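Grakum Owners Help – Buying, Selling and Leasing

Order placed in February, still no car. Can the dealer raise the price?

Posted by Lindenroad, 16 August 2021

Hello everyone, and sorry in advance for the long post! I ordered a Zetach wagon back in February and put down a deposit the same afternoon. I was told 90 days. Well, 90 days came and went, and now the salesman says the factory is short on parts and the new model year costs more, so would I mind paying the difference. I do mind, a little. My old Tapia has a tired transmission and I was hoping to trade it in before it gives up completely. Has anyone been through this, and did you pay?

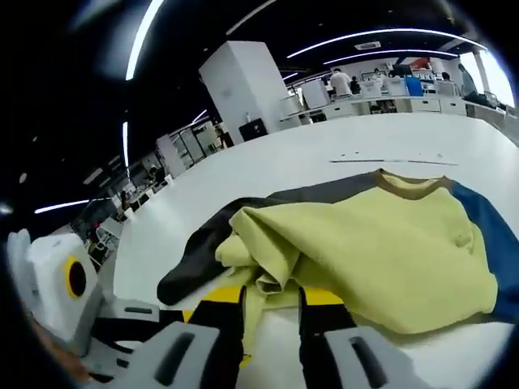 2 replies

Chia-hao Tang

Oh, I feel for you, we waited seven months for ours and my wife had stopped asking by the end. Get out your purchase order and look for the line about price – mine said the figure was "subject to change until a VIN is assigned," in tiny print on the back. If yours says that, they may be able to do it, but you should be able to ask for your deposit back too. If it just lists a price and you both signed, I would politely hold them to it. Ask for the sales manager and bring a copy with you (keep the original at home!). Ours knocked off the increase and threw in floor mats, which was nice of them. And do get the trade-in number for the Tapia in writing. Used prices are high right now and theirs may have gone up since they first looked at it.
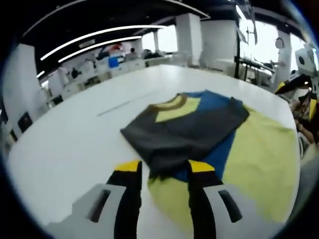 Blue, gray and yellow-green, partway through folding

wudar_fan8

just buy a Wudar, my dealer had 8 on the lot. But seriously, call other Grakum dealers in the next state over. Sometimes somebody backs out of an order and you can have the car the same week. Color might not be what you wanted.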